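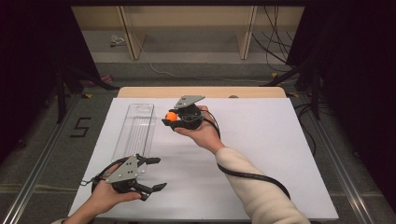 Nuria Gebru wrote to ask whether the prisoners at Flakbridge were ever allowed into town, and whether it's true that they went to the movies in Prurow while local boys were off fighting. I've had that one in my inbox more times than any other, so it goes first, and the rest of the questions follow in whatever order I got to them.

Frequently Asked Questions: The Flakbridge POW Camp
Last updated 11 April 2018

So, did they go to the movies?

Not in Prurow, as far as I can find. There was a projector in the camp mess hall and the men paid to see films there with canteen coupons. The town story seems to come from one evening in July 1945 when a truckload of prisoners was parked outside the theater while the guard ran in to use the telephone. People saw German prisoners in front of a movie house and drew their own conclusions (I would have too!). If you have a letter or diary that says otherwise, please send it and I'll happily rewrite this.

What kind of camp was it?

A branch camp, meaning a small one that took its men and its orders from a big base camp. The Army set up hundreds of these all over the country as the war went on, mostly close to farms, canneries and timber that were short of workers. Flakbridge opened with 100 men in tents. The wooden barracks came later, and so did the decent stove, which the men complained about at length in their letters home.

How many prisoners came through?

The roster I work from has 1,439 names. That's everybody who was logged in at any point, and plenty of them only stayed for one harvest before getting shipped somewhere else. There were never anywhere near that many in camp at once. I get emails saying the fairgrounds couldn't possibly have held that many people, and no, they couldn't have.

Is my grandfather on the list?

Send me his full name, his birth date if you have it, and any spelling variations you've run across. The clerks typed German names by ear and sometimes had a really bad day of it. I've found one man under four different spellings. I check the list for free, but I do it in the evenings after work, so give me a couple of weeks before you nudge me.

If he isn't there, that only means he isn't on my copy. Try the National Archives next, and for men who served in the German forces there are records in Germany as well. I can't read the old handwriting very well myself, so please don't send me scans of those and ask what they say. I've tried. It was humbling.

Were they paid?

Yes. The standard rate for an enlisted man doing contract work was 80 cents a day, and it came as coupons he could spend in the canteen or have credited to an account. The farmer or company paid the government the going local wage, and the government kept the difference. A lot of folks around here still think the labor was free to the farmers. My own great-uncle grumbled about that bill until he died.

Who did they work for?

The biggest employer was the Clinholm cannery, which put prisoners on peas and then tomatoes. After that came a long string of farms, some of them so small that they only asked for a handful of men for a few days. Officers couldn't be made to work under the Geneva Convention, and noncommissioned officers could only be made to supervise, although plenty volunteered just to get outside the fence.

Did anybody escape?

Two men walked away from a bean field and were picked up the next morning, asleep in a church shed, very hungry and quite polite about it. There's a much better version in which they got as far as Chicago and opened a bakery. I love that version and I have found nothing whatsoever to support it.

Were they Nazis?

Some were, some weren't, and a great many were draftees whose politics never made it onto paper. I'm wary of the cozy way these camps get remembered, with everyone singing around the piano. There was a beating in the barracks in the first winter, over remarks one prisoner made about how the war was going, and he was moved to another camp for his own safety. You should also remember that Black American soldiers stationed in this country were sometimes refused service in places where German prisoners could sit down and eat. That happened, it was written about at the time, and it belongs in any honest account of the subject.

What are the Demissie papers?

A box of letters and receipts that turned up in a house sale and was kept together by the Demissie family, who let me copy everything at their kitchen table. There are 87 letters in it, most of them written by former prisoners to the farm family they had worked for, and they run from 1946 into the fifties. They ask for coffee, shoes, sewing thread, news about the dog. I've put 36 of them up so far with translations. The rest are waiting on me, or on a couple of descendants I'd like to hear from before I post anything personal.

Can I use the translations in my school project or book?

School project, go right ahead, just say where you found them. For a book or anything you're selling, write to me first. I'll probably say yes, but I'd want to pass it by the Demissies.

Is there anything left to see?

Very little. The barracks were sold off for lumber and the ground was graded years ago. You can still find one concrete slab behind the ball field, which I'm fairly sure was the wash house, and there's a bit of stone edging along the old entrance road. Please park on the street and stay off the outfield when there's a game on.

When did it close?

Spring of 1946. Lots of people assume everyone went home the minute Germany surrendered, but the crops still had to come in and shipping was tight. Some of the men who left here weren't sent straight home either. They spent more time working in Britain or France first, and their families waited another year or two.

I have photos or letters. Do you want them?

Yes please! Scans are perfect, and I'd much prefer you hang on to the originals. Write down who is in each picture while somebody in the family still knows, in soft pencil on the back, and send me that part too. The address is on the contact page.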